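5. Mounting the camera and recording a first pass

This section covers the hand-held version of the Flimodley gripper. If you are building the arm-mounted version, do steps 5.1 and 5.2 and then go to section 7. You should already have the jaws moving freely (section 3) and the trigger spring fitted (section 4).

Allow an evening for it. Most of the time goes into the camera angle, and it is worth doing properly, as every recording you make afterwards depends on it.

You will need

Finished gripper body with jaws and trigger fitted
Camera bracket, printed in PETG or ABS
Wide-angle camera with its battery and memory card
Four M3 x 16 mm cap screws and nyloc nuts
2.5 mm hex key
Two printed marker tags on matt paper, glued to flat backing plates
Double-sided foam tape
Soft pencil and a steel rule
Laptop with the Bangera recording tools installed (section 2)

Caution: Take the battery out of the camera before you do up the bracket. The 16 mm screws finish close to the battery door and a longer screw will go straight into it. Do not substitute 20 mm screws.

5.1 Fitting the bracket

1. Lay the gripper on its back on a folded towel with the trigger facing you.

2. Check the bracket seat for stringing or blobs left by the printer. Trim with a sharp knife, cutting away from your hand.

3. Drop the bracket into the seat. It should sit flat with no rocking. If it rocks, sand the bracket and leave the body alone. A new bracket prints in under two hours and the body takes most of a day.

4. Fit the four screws loosely, then the nuts.

5. Tighten diagonally opposite screws a little at a time. Stop when the bracket no longer shifts under firm thumb pressure. If you see white stress marks in the plastic you have gone too far and should back off half a turn.

Note: Bodies printed from the files released before October have a shallower seat. Use the bracket marked B for these. Bracket A will fit but leaves the camera tilted up and you will lose sight of the jaw tips.

5.2 Attaching the marker tags

The tags let the software work out how far the jaws are open. They need to be flat, clean and matt. Glossy photo paper picks up reflections from ceiling lights and the software drops the tag.

1. Print the tag sheet at 100 per cent. Turn off any "fit to page" setting.

2. Measure the black outer edge of one tag with the steel rule. It must be 16 mm on each side. If it is out by more than half a millimetre, fix the printer scaling and print again.

3. Trim each tag leaving a white border all the way round. The border is part of the tag and it will not read without it.

4. Glue the tags to the backing plates and let them dry under a book.

5. Fix one plate to each finger carrier with foam tape, with the printed side facing the camera. Tag 0 goes on the left and tag 1 on the right, as seen from behind the trigger.

6. Open and close the jaws all the way. Neither plate should touch the body or the other plate at any point.

Caution: Keep your fingers out of the finger carriers when you release the trigger. The spring is strong enough to give you a blood blister.

5.3 Setting the camera angle

1. Clip the camera into the bracket and refit the battery and memory card.

2. Set the camera to its widest view. Turn off image stabilisation, auto-rotate and any horizon levelling. All three shift the picture in ways the software cannot undo.

3. Set the frame rate to 30. Lock the exposure if the camera allows it. In a room with mixed daylight and tube lighting, lock it while pointing away from the windows.

4. Close the jaws and look at the live view. The tips should meet on the centre line, in the lower part of the view.

5. Open the jaws fully. Both tags should still be visible, with all four corners showing.

6. If the tips sit too low, loosen the hinge screw on the bracket, tip the camera down slightly and retighten. Small movements make a large difference.

7. When you are satisfied, draw a pencil line across the hinge. If the gripper is knocked you can put the camera back without repeating the section.

5.4 Calibrating the jaws

1. Start a recording and hold the gripper still for a slow count of five.

2. Squeeze the trigger fully, hold for two seconds, then release fully and hold for two seconds. Repeat five times.

3. Stop the recording and copy the file to the laptop.

4. Open the Bangera tools and choose Calibrate Jaws. Select the file.

5. Read the two figures at the bottom of the window. The closed figure should be close to zero. The open figure depends on your linkage. On the reference build it is 231 units, and anything from 215 to 245 is usable.

6. Save the result under the name of your gripper. If your workshop has more than one, write the name on the body in paint pen. Calibration files cannot be shared between grippers, even when they were printed from the same files on the same machine.

5.5 Recording a room pass

The software needs a map of the room before it can follow the gripper through it. You make the map by walking the space slowly with the gripper in your hand. A shared workshop or hall is fine for this, and a bit of clutter helps. Shelving, brickwork, window frames and ceiling fittings all give the software something to hold on to.

1. Pick a starting spot beside something that does not move, such as a shelf unit fixed to the wall. Put a strip of masking tape on the floor so you can find it again.

2. Let anyone else in the room know you are recording. People can carry on with what they are doing. A few people moving about at a distance will not spoil the map, but ask them not to walk right in front of you.

3. Start recording at the tape with the gripper at chest height. 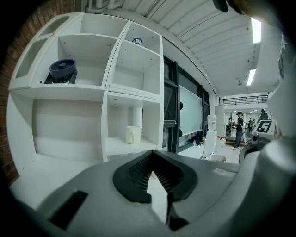
Figure 5.5. View from the gripper beside a white shelf unit, with a square marker visible at right.

4. Hold still for three seconds, then begin walking. Take short steps and keep the gripper pointed at things between one and four metres away. Do not point it at a bare wall or straight out a window.

5. Move sideways past shelves and benches. Turning on the spot gives the software no sense of depth, and it will lose its place.

6. Raise and lower the gripper as you go so that both the floor and the ceiling are covered.

7. Come back to the tape and finish facing the way you started. The software uses the overlap to close the loop.

8. Hold still for three seconds and stop recording.

A pass of two to three minutes is enough for most rooms. For larger spaces, make separate passes that overlap by a few metres and join them in the Bangera tools under Merge Maps.

5.6 Checking the map

1. Copy the file across and choose Build Map. On an older laptop this can take over 13 minutes for a three-minute pass. Leave it plugged in.

2. Look at the path drawn in the preview window. It should be one smooth line that ends near its start.

3. If the line jumps, note the time shown at the jump and look at the video there. The usual causes are turning too quickly, a bare wall filling the view, or a hand over the lens.

4. If the line is smooth but does not close, record again and spend longer at the finish.

5. If the scale is wrong (a room coming out the size of a cupboard, for instance), check that stabilisation is off and that you chose the correct lens profile.

Once you have a good map, try not to move the large items in the room. Small things such as cups, tools and boxes can be shifted freely. If a shelf or bench has to move, record a new pass.

5.7 Problems and fixes

Tag not detected when the jaws are open
The plate has rotated on its foam tape, or the camera has tipped up. Line the hinge up with your pencil mark first, then check the plate.

Tag flickers in the preview
Reflection or motion blur. Reprint on matt paper, add light, or slow down.

Open figure drifts between sessions
The nyloc nuts on the linkage are working loose. Tighten them and calibrate again. Malathi Pinto has posted a modified linkage with captive nuts in the Fikholm parts folder, and it fits all bodies from revision 3 onward.

Camera shuts down partway through a pass
Overheating. Remove any case or lens cover that blocks the vents and let the camera cool between passes.

Jaws squeak on closing
Rub a little dry PTFE lubricant into the pivots. Do not use oil, as it creeps onto the finger pads and they lose their grip.

Corrections to this section go to Subbarao Chowdary through the Fikholm build page. Please give your body revision and bracket letter.

Next: 6. Recording your first task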